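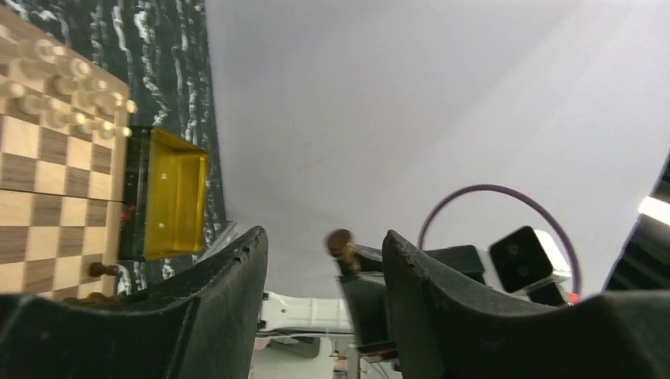
Jozefína Štefanec

My term project was keeping the two-arm chess cell at Hevley in working order, a job I accepted in November under the impression that it involved chess. Mostly it involves cable slack. Each arm carries a purple cable out to the gripper, and if the loop is too short the wrist faults at full reach. Too long, and it sweeps the back rank like a bored cat.

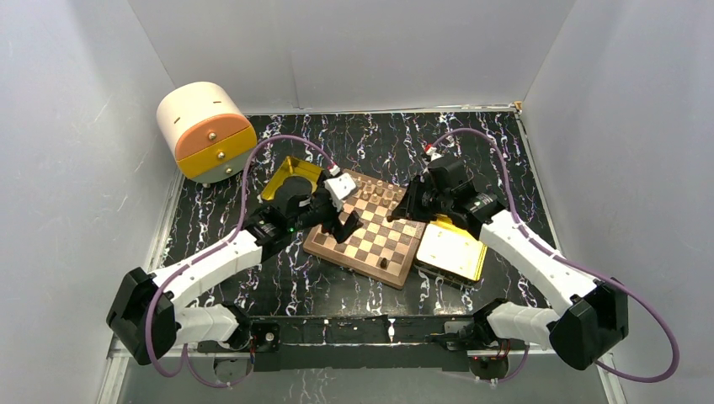

Figure 2. Both arms on the base rail, with the board between them.

I retied both loops until neither arm complained, which took 20 attempts and most of a Monday. Next came the wrist cameras. Mebrat Belay had written the calibration routine and left a note reading "should be fine." It was off by 3 millimeters, enough to pick up a pawn by its opinion of itself.

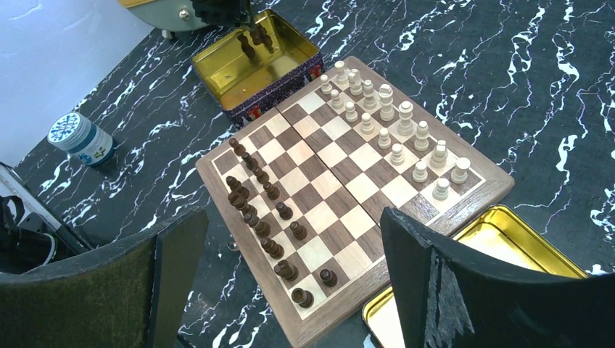
After recalibrating I turned to the finger surfaces. They scuff, and a scuffed finger lets a varnished piece rotate as it closes. My maintenance sheet now says to check the edges before each session and replace the covering at the first slip. Miloslav Hrubý wanted a fixed interval. We compromised on about 56 hours, a number neither of us can defend.
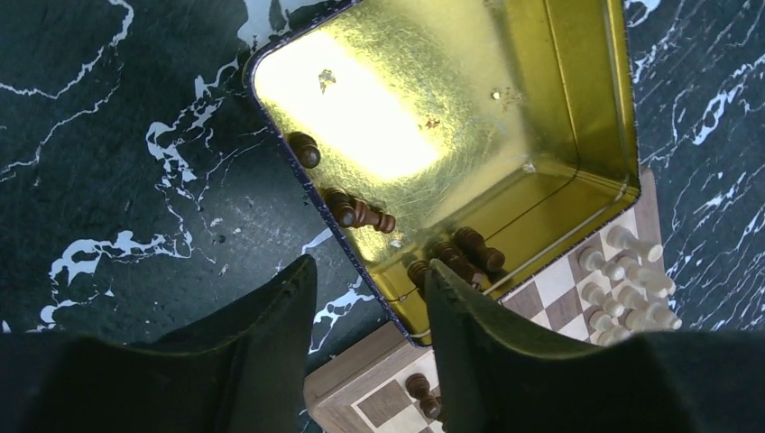
Picking from a tin is still the hardest job on the list. Shiny metal confuses the depth estimate, and a piece lying against the wall leaves little room for a finger. I lowered the closing speed and added a second approach angle. The log stands at 3778 grasps. Iveta Sokol has the cell next term, along with my spare cable ties.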